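Toshio Minami had one rule for my visit to Stunell: don't touch the pendant until you've watched the arm miss. I figured this was a joke. Then I watched the arm miss for most of an October morning, in simulation, where a miss costs you a sigh and a click on the reset button.

The cell has a job I'd never given a thought to. It works on equipment racks, the tall kind full of drive bays, and Stunell wants it to swap drives at night so a person doesn't have to drive in for it. Before the real one gets to try anything, every change goes through a simulated cell first: same table, same rack, same arm bolted to the same kind of black plate. 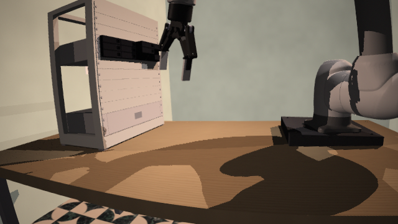 Words by Riet Van Wijk
Contributing writer, Shop Floor

I came expecting code, and there was some, but setting up a simulated cell is mostly measuring. Toshio starts with the mounting plate, and he's fussy about it (he'd say careful). If the plate in the model sits a hair away from where the plate sits in the shop, every reach the arm makes carries that error right out to the fingertips. He measured the real one five times. I asked if the five numbers agreed and he laughed at me!

Then comes the rack. You'd think the drives would get all the attention, but the blank panels matter just as much, all those plain strips above and below the unit. The arm has to know they're there so it can stay off them. Thoa La, who builds the models, put in the panel seams and the screws too. Her first version was a smooth box, and the software kept mixing up which row it was looking at, because one stretch of smooth box looks a lot like the next.

She also fiddles with the light, which I loved. Hard sun across the tabletop, big dark shadows, then a different angle and do it all again. The real cell is near a window and the afternoons there are brutal. Run 742 was the one that finally got through a whole afternoon of fake sunshine without losing the rack, and Thoa wrote the number on a sticky note that's still on her monitor.

The part that takes patience is the wrist view. It's a wide, round, fishbowl sort of picture, with straight edges bowing out like a barrel and the fingers always in it, so you're forever peering past your own hand. After an hour I'd stopped noticing the curve, but I kept noticing the shadow. The gripper throws one onto the panels as it works, and a blocky gray shadow has edges too, which is exactly what the software is hunting for.

Toshio's fix is to teach the system what its own shadow looks like. He'll park the fingers over the panels, turn the light, save the view, turn it again. Dull work, he admits, and he does it with the radio on. When I finally got my turn at the controls I managed to line the fingers up side by side over the boards and was very proud of myself until he pointed out I'd come in on the wrong row.
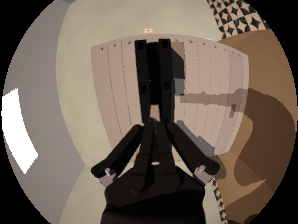

Keeping it honest

A model goes stale. People bump the table, somebody swaps a finger pad, a bolt gets retightened and the arm stands a touch differently than it did last month. So the real cell gets checked against the simulated one every morning at seven, before coffee if Saturnino Ortuño is on shift and after it if he isn't. He sends the arm to five marked spots and writes down how far off each one lands. Small drift goes in the log. Anything bigger and he gets out the wrench, checks the plate bolts, then the coupling at the wrist, and only then bothers Thoa about the model.

The morning I was there it was a plate bolt. He had it snugged down and the five spots rechecked before I'd found a clean page in my notebook.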